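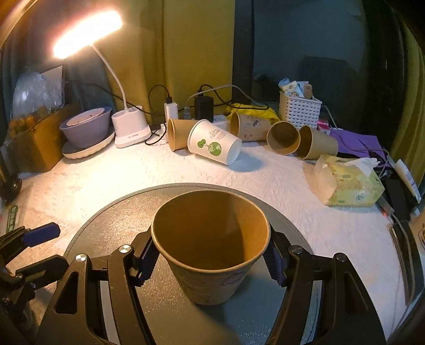

Re: [pledov-list] Is the Plullside miniseries worth tracking down?

December 25, 2022

On the list someone wrote:
> I read the main Pledov comic up to the end and loved it. I keep
> seeing mentions of a side story called Plullside. Do I need it? And
> does it spoil anything if I read it first?

Yes, get it! Plullside is my favorite thing Siltoteck ever put out, and I've reread it twice since November. It's one 60-page story in four chapters, set between the flood and the lighthouse arc, so you're past anything it could spoil.

The plot follows the ferry crew after they find the second map. Chapter two is nearly wordless - just the boat, the fog and those huge green skies - and then chapter three is all arguing, and it's so funny. The Hafþórsson bakery shows up again too, with the sign finally spelled right.

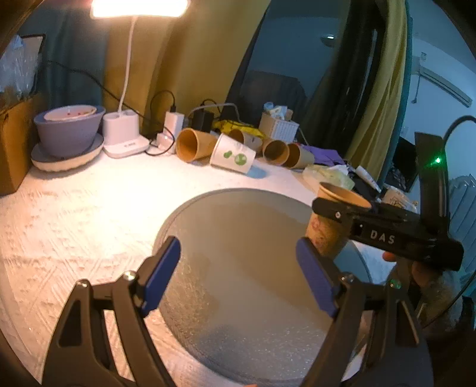
Gray round mat on the white tablecloth

As for finding one, the first printing was 2000 copies and the second was 4000. The second has the corrected lettering on the last page, so I'd go for that if you have the choice. The covers are the same apart from the spine, which is blue on the first and red on the second.

One warning - the digital version leaves out the backup strip with the goat. It's only four pages but I laughed the whole way through, so try for paper if you can.

Write back when you get to the ferry bell. I want to know if you guessed it!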